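From: Emrys Gethin
To: Kevwood allotments list
Subject: Re: blight, and what to do with green tomatoes

Rajitha Chowdhury wrote:
> Has anyone else on the bottom path lost their Semis? Mine went
> brown in two days. I've got a bucket of green ones and no idea
> what to do with them. Is it safe to eat them?

Hi Rajitha,

Sorry to hear it. Mine went the same week, all 14 plants, and Huw's are looking sick as well. It's been that sort of July – warm, wet and no wind to speak of.

The green ones are fine if the skins are clean. Any with brown patches I'd bin, and I do mean bin, not compost. I made chutney with mine at the weekend using Evdokia's recipe, the one with the dates in. She says to simmer it for two hours but mine took nearly three (I always put too much vinegar in).

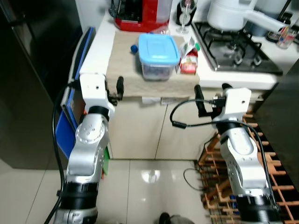 Pull the plants up as soon as you can and don't leave the potatoes too long either. I cut all my tops down to the ground and I'll lift them in a fortnight, when the skins have set. Rhydian reckons you can leave them till September but he also lost half his crop last year, so make of that what you will!

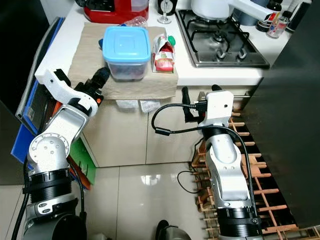

If you've still got more than you can use, I've about 20 spare jars in the shed with lids that fit. Help yourself, the door sticks so give it a good shove at the bottom. And does anybody know when Probert is bringing the next load of manure? I'd like two barrows this time.

Emrys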